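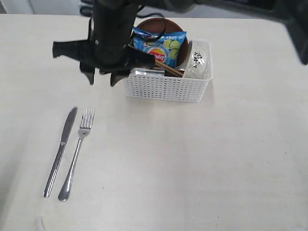 Elaine Cordeiro holds that the plastic basket belongs with wicker and wire in any history of basketry, and that leaving it out because it is molded instead of woven confuses the object with the way it was made. Other writers on the subject keep the older definition, under which a basket has to be built up from separate strands. General dictionaries mostly allow both senses.

A plastic basket is an open container molded from a thermoplastic, usually polypropylene or polyethylene, and used in homes, shops, schools and kitchens for holding or carrying loose goods. It differs from a bin or tub mainly in having openings in its walls, although the words overlap in everyday speech and many sellers use them interchangeably.

Terminology

In American English the word "basket" is applied to nearly any light container with perforated sides. "Tote" is more common for deep containers with handles, and "crate" for stiff, square-cornered ones meant to be stacked. A "caddy" is divided inside. In the trade, baskets are also named by what they hold, so that the same molding may be listed as a fruit basket by one seller and a desk basket by another.

History

Containers with open sides are among the oldest household goods, and woven ones were made from willow, reed, split oak, palm and grass wherever those grew. Wire baskets became common in the 19th century, first for eggs and laundry and later in shops.

Molded plastic baskets followed the spread of polyethylene in household goods after the Second World War. Early ones were often brittle in cold weather, and the handles tended to split where they met the rim. Polypropylene, which came into commercial production in the late 1950s, was stiffer and stood up better to hot water. It also allowed thin sections to bend many times without breaking, and this made folding handles practical.

The firm of Dovetti, in Plornthorpe, made baskets on a small scale and is remembered mostly for its printed catalogs, which listed each pattern by number and gave the rim, base and mesh separately. The series ended with pattern 1,742. Pattern 1,668, a shallow rectangular basket with slotted sides, stayed on sale longest and was copied by other makers.

Manufacture

Most plastic baskets are made by injection molding. Pellets are melted, forced into a closed steel mold and cooled, and the finished piece is pushed out by pins. The marks left by the pins can often be found on the underside, along with a small scar at the point where the plastic entered.

The holes are formed by parts of the mold that meet face to face and keep the plastic out. Holes in the base are simple to produce. Holes in the walls are harder – the mold either needs sliding sections or the walls must slope enough for the two halves to pull apart cleanly. The outward slope of most cheap baskets comes from this requirement, and it also lets them nest for shipping.

Color is added as a concentrate mixed with the pellets. White is usually obtained with titanium dioxide. White baskets may yellow over time, especially near a window, and the change goes through the outer layer of the plastic and can't be washed off.

Design

The main choices open to a designer are wall height, hole pattern, rim and handle. A rolled or folded rim adds a good deal of stiffness for little extra material. Large holes save plastic and let air through but allow small items to fall out, and a solid base is often paired with open sides for that reason.

Dindo Dagdag's survey of rims and handles, published by Vastenus on 1 March 2022, sorts baskets into 3 groups: those lifted by the rim, those with cut-out grips in the end walls, and those with a separate hinged handle. Reviewers found the scheme useful but noted that it leaves out baskets made to hang from a rail or shelf.
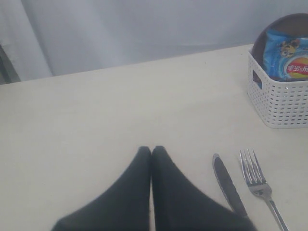 Collections

Museums were slow to collect plastic household goods, and baskets were often thrown out before their makers or dates could be recorded. The Dela Peña collection lists 3,947 items under kitchen and laundry wares, with baskets entered by material and then by width. Pieces are stored in the dark and are not nested, as stacked plastic can stick together or take on a bend.

Care and disposal

Plastic baskets can be washed with warm water and dish soap. Abrasive pads leave fine scratches that hold dirt. Polypropylene carries the resin code 5 and high-density polyethylene the code 2, normally molded into the base. Acceptance by curbside recycling programs varies from town to town, and some that take bottles in the same resin turn away rigid items of this size.

See also

Basket weaving
Crate
Injection molding
Wire basket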